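Notes on a Small Lunch Counter

Readers of this page have asked how the lunch counter at Restberg is arranged. The counter was established in June for the benefit of staff at the Prurnmont Street offices, and I have been responsible for its layout from the beginning. The guiding principle is that a person with a short break should be able to see what is offered without having to ask.

Sandwiches are presented in a round woven basket with a rolled rim. A flat plate was used at first, and the wrapped wedges slid whenever the table was bumped.

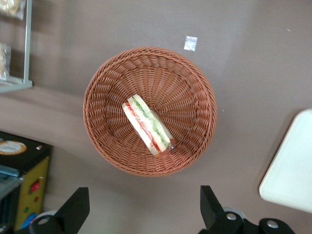
Each sandwich is to be placed with the cut side visible, so that the filling may be judged before purchase. Clear wrap is preferred. Labels are permitted on the underside only. My colleague Merike Ramanauskas has proposed a cloth liner for the basket, and the proposal remains under consideration. My own view is that liners collect crumbs and require laundering every Wednesday, when time is already limited.

Beverages are kept upright on a clear two-tier rack, with the rear row raised above the front. Small cups of dessert belong on the beige tray, which has a rim and may be carried with one hand. The tabletop is covered with brown paper, to be replaced whenever it becomes stained.

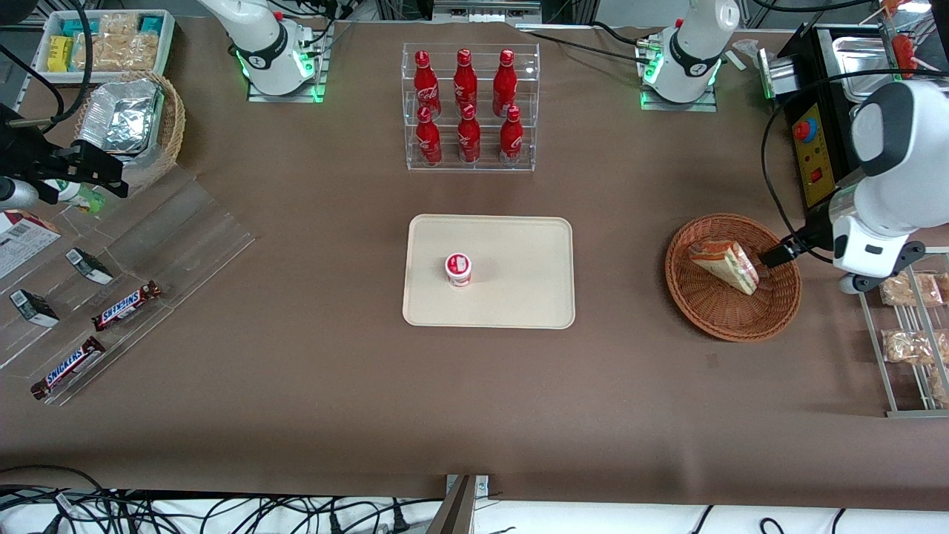
The rack was ordered from Dabbas after 2 earlier models proved too narrow for bottles. Persons wishing to reproduce the arrangement are advised to measure their bottles before ordering. Prices for the coming month will be posted beside the door.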